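Can a Robot Tidy My Room Yet?

Almost every kid who has ever been told to clean up has had the same thought: couldn't a robot do this? It's a very good question, and grown-ups who build robots ask it too. The short answer is "a little bit, sometimes, slowly." The long answer is more fun, so get comfortable.

First, let's talk about the robots that already do chores. You may have a round vacuum at home that bumps along the floor. A dishwasher is a kind of robot helper too, if you think about it, although it can't walk over to the table and fetch your cereal bowl. These machines are good at one job each. The vacuum doesn't know what a sock is, and if it meets one it may try to eat it!

Picking things up is a whole different kind of job. Try this right now. Find a cup and lift it. Easy, wasn't it? But think of everything you just did. Your eyes found the cup and worked out how far away it was. Your arm went there without knocking over the lamp. Your fingers opened wide enough, closed, and squeezed just hard enough - not so hard that a paper cup would crumple, and not so softly that it would slide away. You have been practicing this since you were a baby, and I'd bet you dropped an awful lot of spoons along the way.

A robot has to learn all of that too. So how does it practice without smashing every plate in the house?

Very often it practices in a pretend world inside a computer. This is called a simulation, and it works a bit like a video game. The walls, the furniture and the robot are all drawn by the computer, which also works out what should happen when things bump, tip or fall. If a pretend robot drops a pretend vase, the computer can put everything back and let it try again. A robot could try the same little job 400 times and there would be no mess to sweep up.

Let's imagine a practice robot called Skerach, and let's give it a chore that sounds simple, which is dusting a dresser. Before Skerach can wipe anything, it has to move the things that are standing on top, and those things are usually the ones your family would be saddest to see broken.

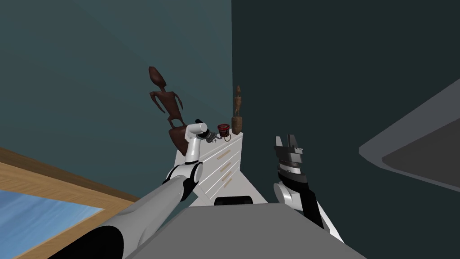
A small red jar with wooden figures for neighbors is a real puzzle for a gripper. (A gripper is a robot's hand, and plenty of them have only two fingers.) Should it come from above or from the side? If the arm swings in too low, it might bump the tall statue. If it comes in too fast, it might knock the jar backward. You would sort this out without even noticing. A robot has to work out a path for every joint in its arm, so that its elbow doesn't cause trouble while its hand is busy being careful.

Then comes the hardest part, when the robot leaves the pretend world and tries a real bedroom. Real jars can be slippery. Real drawers stick. Suppose Skerach got the jar right 100 times in a row on the computer. In a real room, where the sun is in its camera and the cat is on the dresser, it might still get mixed up.

Shops and warehouses are a bit easier, because people can set them up to suit the machine. The boxes can be the same size and the floor can be kept clear. Your bedroom, I'm guessing, is not like that.

So for now the dresser is still your job. If you'd like to feel what it's like for a robot, put on a pair of thick mittens, close one eye, and try to move 19 building blocks from one bowl to another using only your thumb and one finger. Ask a friend to time you, then take the mittens off and do it again.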